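31 July 2022

Back on the handwriting policy today. The June version learned from 496 demonstrations and could write single words, but it drifted down the board by the fourth or fifth letter. I retrained it over the past few days on the full set, 2818 demonstrations, with the wrist camera as the only image input. The overhead camera stayed unplugged. I want to know how much of the stroke placement can come from the close view alone.

Setup took most of the morning. The force threshold was still at the value Audrey-Anne set for the Vusier trials, too high for a fine tip, so I lowered it and redid the contact calibration twice. The second one held. I logged both under Lustura in case the first turns out to matter.

Started the phrase runs after lunch. The phrase begins with "Courage" on the top line and goes on underneath, which means the policy has to pick a starting point for a second line without seeing the whole board. That was the part I expected to fail.
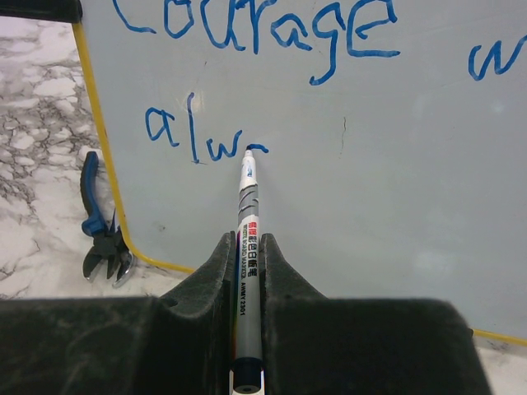
Gordon Bélanger read my notes over the shared log and wrote back that I was testing two things at once. His point was that a second line can be placed well for the wrong reason, if the arm has simply memorized a joint position from the demonstrations, and that I should shift the board before I claimed anything about vision.

He is right. I checked the training data and the board was in the same place for 634 of the demonstrations, all from the week at Vidcombe. The others vary, but not by much. So for the last part of the afternoon I moved the board a little before every run and did 40 runs that way.

Result: the first line is fine. The second line starts too far left when the board moves right, and the error grows with the shift. It corrects partway through the first word, so the camera is doing something, but the start is mostly memory. I wrote that down as the finding for today.

Wrist angle also matters more than I had thought. When the marker leans, the upstrokes come out light. I have no number for that yet.

Tomorrow: drop the Vidcombe set, retrain, same shifts. Ask Marchand for the second compute slot. Order more markers, blue, fine tip. Answer Gordon properly.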